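January 2019, Sunday night

Too hot to sleep, so I may as well write this down while the fan's going.

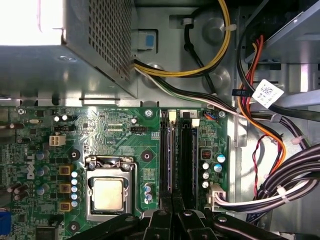
*Inside the old Dell. Cooler off, both memory slots empty.*

I finally opened the computer! It's been under the desk in the spare room since we moved to Stostudley and I've been stepping round it the whole time, stubbing the same toe on the same corner. Sofia has been at me to either fix it or take it to the tip, and on Friday she stuck a note on it that just said "WELL?" so that was my weekend sorted.

I rang Cường first because he used to do this sort of thing at his old job, and he talked me through getting the side off. There's a latch. I'd been hunting for screws for a good quarter of an hour with my phone in my teeth as a torch. Anyway, off it came, and the dust, oh my goodness. I carried the whole thing out to the back step and went at it with a paintbrush (the soft one from when we did the skirting boards) and a can of that compressed air. Sneezed all through lunch.

I thought it'd be more complicated in there, to be fair. The power supply is just a big grey metal box with a grille of little square holes down the side, and a great fat bunch of yellow and black cables coming out of it. Then there's the green board underneath with everything on it. I quite like it. The capacitors with their little blue tops look like something you'd put on a cake, and there are three gold squares stacked up next to the processor that Cường says are inductors. He told me what they do and I said "right" a lot.

The cooler was the bit I'd been dreading. Cường said to warm it up first and then twist gently and never, ever yank, because the processor can come out stuck to the bottom of it and bend all its business. So I twisted, and stopped, and had a cup of tea, and twisted some more, and it let go with a horrible little sucking noise. The processor stayed put in its bracket, thank heavens. The old paste had gone like dried toothpaste. I cleaned it up with rubbing alcohol and coffee filters, which is what Khoa swears by, and used 8 filters, and now we have none for the morning. Sofia doesn't know that yet.

Memory came out easily, you push the white clips at the ends and up it pops. I've put the sticks in an envelope in the top drawer with "COMPUTER, DO NOT CHUCK" on it. The cooler's on a tea towel on the ironing board. The screws are in an egg cup. I left the wires plugged in on the right-hand side because I didn't trust myself to remember where they went, and I drew a little map as well, with colours, though I only had a green texta and a pencil so the colours are mostly written in words.

Uyên came by around four with a bag of plums and stood in the doorway eating one and asking why I didn't just buy a new one. Fair question. I suppose it's the photos, mainly. All the ones from the Gidier trip are on there, and Mum's recipes that I typed up that winter I had my foot in plaster. Uyên said I could get those off without fixing the whole machine and I said yes but then I'd still have a dead computer under the desk. She said I'd have that anyway. We had a bit of a laugh about it and she stayed for dinner, cold noodles and the last of the cucumbers, and Sebastião from next door turned up for his ladder and ended up staying too. He wanted to know if it would play his old racing game when it's done. I've told him he's got to wait his turn behind Mum's recipes.

So, to get this week:

- thermal paste (Cường says any of them will do, a pea-sized blob)
- more compressed air
- coffee filters!!
- a proper small screwdriver, the one from the cracker is rubbish

Khoa reckons he's got a couple of spare memory sticks in his shed and he'll dig them out on his day off. He's not sure they're the right sort. Mine might be perfectly fine of course, it could be something else altogether, but Cường thinks it's worth trying different ones before I spend any money. I'd like it going by March when my brother's down, he's been asking for those Gidier photos forever.

The case is still lying on the desk with its side off and I've put a clean pillowcase over it to keep the dust out. The room smells of rubbing alcohol. I should've opened the window before it got dark, but the moths come straight in for the lamp.

Plums are lovely, by the way. Must ask Uyên which tree.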